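Visit to the Plellodard automation laboratory

Members of the Hamada working group on laboratory safety visited the Plellodard site in July 2020. They were received by Yesenia Arboleda, who is responsible for operating rules in the robot cells.

The site keeps its rules for handling glassware on 2 pages, and a copy is given to each operator. Arm speed near glass is limited to 200 millimeters per second – the limit applies to test runs as well. Glassware is assigned to a bin before a task begins, and no one may reach toward the bins while the arm is powered.

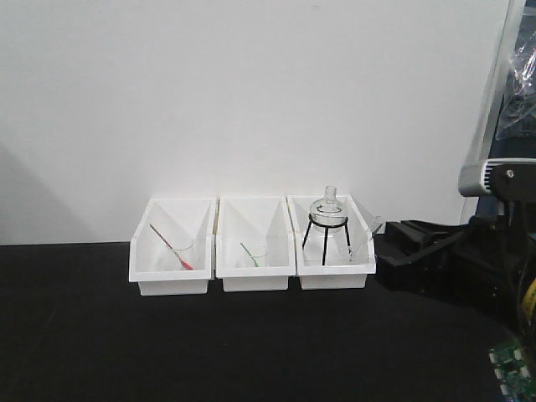
Takumi Kudo asked how changes to the rules are approved. Ms. Arboleda replied that each change is tried in one cell for a month and signed by two operators. Breakages are entered in a log the same day, including those caused by hand.

The group requested a copy of the log form. A second visit is planned for October.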